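发件人：郭彦婷 (Yen-ting Kwok)
收件人：Mulport 邻里读书与厨房邮件组
日期：2024年9月1日
主题：Re: 水果套网到底归哪一桶？顺便说说我们的果酱

各位邻居好，

宝珠姐的信我前天晚上就看到了，当时锅里正熬着第二批李子，手上黏得连手机都不敢碰，就想着等忙完再好好回。结果一拖拖到今天，实在不好意思。信有点长，大家泡杯茶慢慢看，没空的话直接跳到最后看借罐子的事也行。

先把宝珠姐的原信贴在这里，有几位刚加进来的朋友可能没收到：

> 发件人：吕宝珠 (Pao-chu Lui)
> 主题：水果套网到底归哪一桶？
>
> 大家好！上次在 Skotorden 那边一起分水果，回家以后我越想越糊涂。那些套在梨子和芒果外面的泡沫网，我家一直是跟塑料瓶丢在一起的，可是志强说不对，要跟一般垃圾走。我先生又说他老家那边连网带纸箱一起收。到底谁说得准呀？
>
> 还有，彦婷七月份熬的那个杏子酱，我们家两个星期就吃光了，女儿天天问还有没有。能不能把方子写给我？糖到底放多少，我上次照着书上放，甜得发苦，孩子吃一口就跑了。
>
> 另外谁家有空的玻璃罐，请留给我，大小都好，盖子没锈就行。
>
> 宝珠

宝珠姐，杏子酱被夸成这样，我高兴了一整天！说起来那一锅是误打误撞的。那天从 Temudel 的果园拉回来的杏子有一半已经软了，再放一夜肯定要坏，我只好连夜去核。平常我会把果肉和糖拌好，放进冰箱腌到第二天，那次只腌了一顿饭的工夫就下锅了，没想到杏子味反而更足，颜色也亮。所以现在我熬杏子都不腌过夜了，李子还是要的，李子皮厚，不腌透的话皮嚼起来像纸。

糖的事我多说几句，因为我知道好几位都在这上头吃过亏。老方子写一斤果一斤糖，那是从前没有冰箱的年代，要靠糖来保存。我们现在开了罐就放冰箱，真的用不着那么多。我上次去了核称出来的杏肉是628克，放了455克糖，这已经算甜的了，家里老人喜欢这样。给小朋友吃的话还可以再减，只是减了糖就不会那么稠，也放不久，要早点吃掉，一次少熬一些。柠檬汁不要省，起锅前再挤，早早放进去的话香味都跑光了。

宝珠姐说的“甜得发苦”，我猜多半不是糖多，是底下糊了。果酱熬到后半段，表面看着还在慢慢冒泡，锅底其实已经在悄悄变焦，这时候一定要用木铲贴着锅底推，火调到最小。我以前用过一口薄底的汤锅，熬三次糊两次，后来 Vik 杂货店清仓，我咬牙买了一口厚底的，抱着它坐公车回家，一路上好多人看我。从那以后就没有糊过。大家要是家里没有厚底锅，可以来跟我借，只是它真的很重，最好两个人来抬，哈哈。

怎么看熬好没有呢？书上教人用温度计，我的温度计前年掉进洗碗池以后就不太准了，一直也懒得换。我用的是我婆婆的老办法，先放一只小碟子在冷冻室里，觉得差不多了就滴一点酱上去，等它凉，用手指从中间划一道，两边不马上合拢就可以关火。宁可早一点也不要晚，凉下来还会再稠的。要是装罐以后发现太稀，也别倒掉，拌优格、抹松饼都好，嘉豪上次拿稀的那罐去腌排骨，我尝过，真的好吃。

水果方面，Temudel 的杏子今年已经过季了，现在去能买到的是李子和早熟的梨，苹果还要再等等。我跟果园的 Eilif Engström 通过电话，他说挂在低处的李子都留着给来自己摘的人，价钱跟去年一样，篮子要自带。他中文只会说“多吃一点”，大家去了不用怕，他会一直对你说“多吃一点”，你就真的多吃一点好了。路上有一段在修，从 Mulport 这边过去要绕到河那头，带小孩的朋友记得先上厕所。

好，再回到套网。这件事我也是去问过的，不敢乱讲。我专门打电话到我们这边收垃圾的办公室，等了很久，接电话的小姐很客气，她说这种泡沫网又轻又蓬，混在瓶罐里面很容易缠住东西，他们不收，请大家当一般垃圾丢。所以这一次是志强说对了，宝珠姐你要请他喝茶！宝珠姐先生的老家另有规矩，那也没错，各地收法不一样，搬了家就得重新学一遍，我自己搬来那年就因为牛奶盒被楼下邻居贴过纸条。
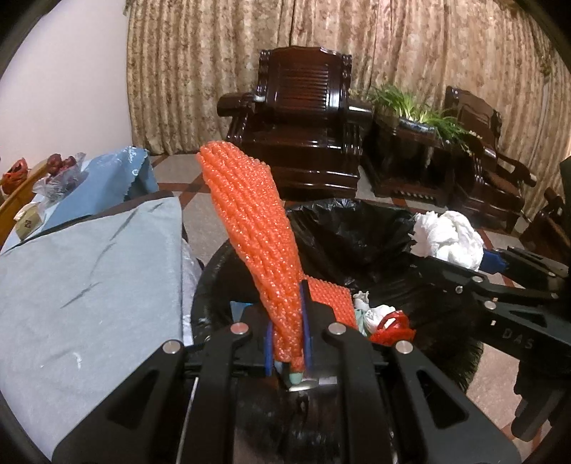
图：橘色的泡沫套网，下面是套了黑色塑料袋的大桶。

不过丢之前，其实还可以多用几回。我们家的套网我都收在抽屉里，玻璃罐一个套一个，叠在柜子里就不会磕碰，送人的时候也好看。秋天收苹果，个头大的一个个套起来放，坏了一个也不会马上连累旁边的。还有冬天寄果酱给我妹妹，盒子里塞满套网，比揉报纸干净多了。只是不要囤太多，我先生有一天打开抽屉，网子全部弹出来，他以为里面有什么活的东西，吓得往后退了好几步。用到破了、沾了果汁洗不掉了，再拿去丢就是了。

果核和果皮请另外处理。杏核李核很硬，堆肥堆里放很久都不见烂，我现在都直接当垃圾。果皮可以堆肥，但一次不要倒太厚一层，上面盖点干叶子，不然招果蝇，前阵子天热的时候我家后门简直没法站人。要是嫌麻烦，把李子皮和糖水一起煮一煮，滤出来兑气泡水，颜色是很漂亮的粉红，小朋友以为是什么高级饮料。

罐子的事，我这里有一些，宝珠姐你随时来拿，盖子我都看过了，有生锈的已经挑掉。说到盖子，我再啰嗦一句，罐子可以一用再用，盖子内圈那层软的要是硬了裂了，就封不紧，别舍不得换。罐子洗好以后放烤箱低温烘干，趁热装，装到离罐口一指宽，马上盖紧，倒过来放一会儿再翻正。有人说倒放没有用，我也说不上来有没有用，反正我婆婆这样做，我也就一直这样做了。

最后问大家一件事。下次聚会想在志强 (Chi-keung Tu) 家的院子里熬李子酱，嘉豪 (Chia-hao Fung) 说他可以带炉子，到时候能同时开5个锅。想来的朋友回信说一声，写明你带水果还是带罐子，带小孩的也讲一下，我好准备点不烫嘴的吃的。刀请各人自己带，上回大家的刀混在一起，我到现在还有一把黄柄的小刀不知道是谁家的，很好用，再不来认领我就要把它当自己的了。

读书那边我也没忘，这一轮的那本散文集我才看到一半，里面写外婆晒柿饼的那篇我看了两遍，看得眼睛都湿了。宝珠姐要是先看完，请不要在信里讲结尾，上次那本侦探小说就是这样被你讲掉的，我还记着呢！

天气凉下来了，早晚记得加衣服。

彦婷

又及：刚才忘了写，熬李子的时候丢一小段肉桂进去，起锅前捞出来，味道很温和，不喜欢的人也吃得下。八角我试过，不要试。

邮件组近期主题
Re: Re: 谁家的黄柄小刀
七月聚会剩下的布袋，请来认领
Temudel 果园绕路怎么走
柿饼那一篇，大家看了吗
求一口大一点的蒸锅，借两天
Re: 牛奶盒要不要剪开
新邻居自我介绍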